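Zivent teleop kit review: four weeks of picking up letters
Posted Tuesday, October 11, 2022 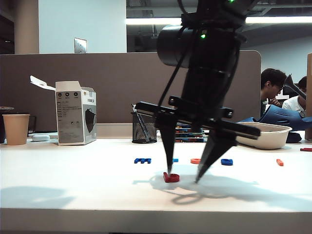 Fingers down by the red letter, with the blue and orange ones still waiting.

I've been driving an arm by remote with the Zivent hand controller for four weeks now, mostly teaching it to pick plastic letters up off a white table, and I like it a lot more than I thought I would! The grip trigger is the best part - light, smooth, and your finger isn't sore after an hour of demos. Going straight down onto a piece feels natural within a day.

Small flat letters are where it gets fiddly. There's a bit of lag on the wrist twist, so I'd overshoot, back up, and end up with a demo I had to toss (Lilian Nzioka, who shares the desk, is way more patient and tosses hardly any). The ring shape was my nemesis the whole first week.

Saving is one button, and replay is quick. I've got 500 good demos stored so far. My gripes: the cable is too short, the manual is awful, and the undo button sits right next to save. Who does that? I've lost ten takes to it.

Would I buy it again? Yep, with a longer cable.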